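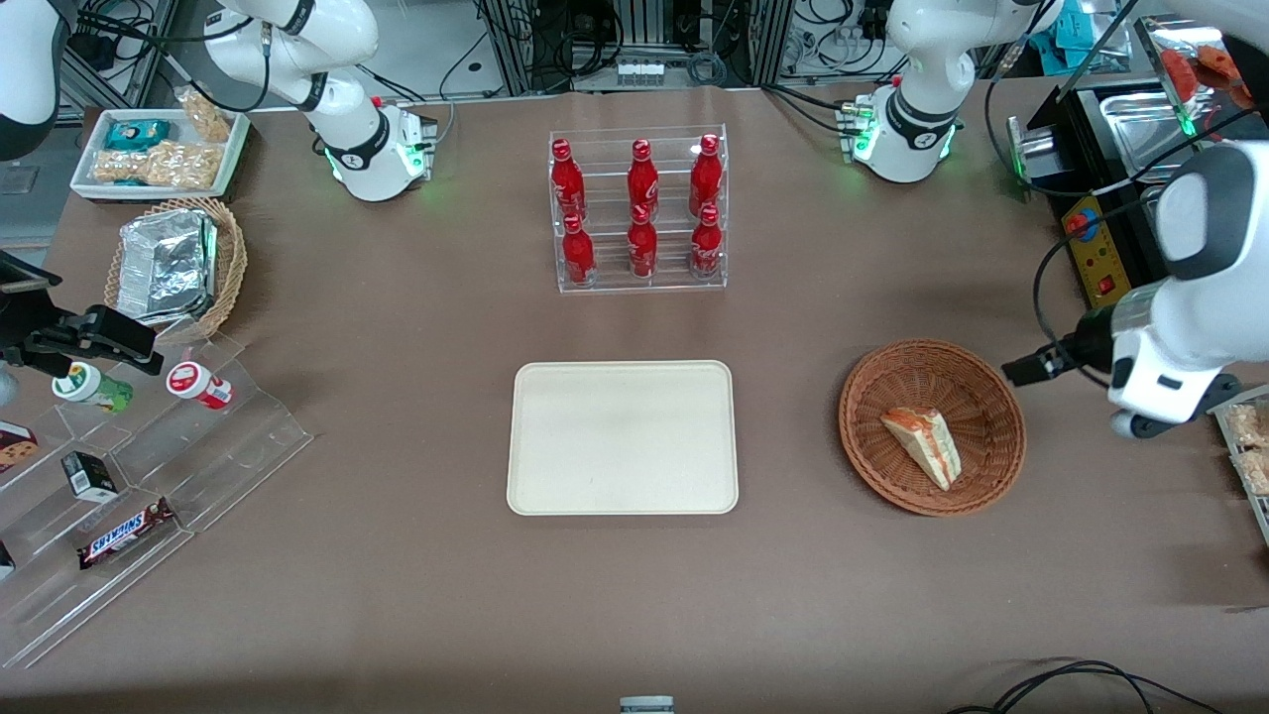
Two-arm test table with snack goods and drinks, Gonville test room, Drinbridge.

DRINBRIDGE, January - Gonville has finished the first round of its gripper comparison for small food shops. Two finger types, one from Trunberg and one from Ghoneim, were tried on the same two-arm table with the same goods: wrapped sandwiches, bags of bread, cups with lids and small bottles.

Each finger type made 600 picks. The Trunberg finger missed 58 of them and the Ghoneim finger missed 68. Most of the misses came from soft bags, which fold when the fingers close.

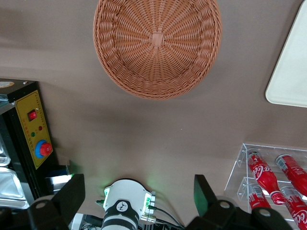 "The difference is smaller than we expected," said Sota Kikuchi, test engineer at Gonville. "With bottles lying on a sloped shelf, the angle of the wrist matters more than the finger - so we will repeat this part with a slower approach."

The second round will also compare two wrist cameras and two controllers. Shops and suppliers who wish to send their own products for the test can write to the Gonville press desk, extension 758.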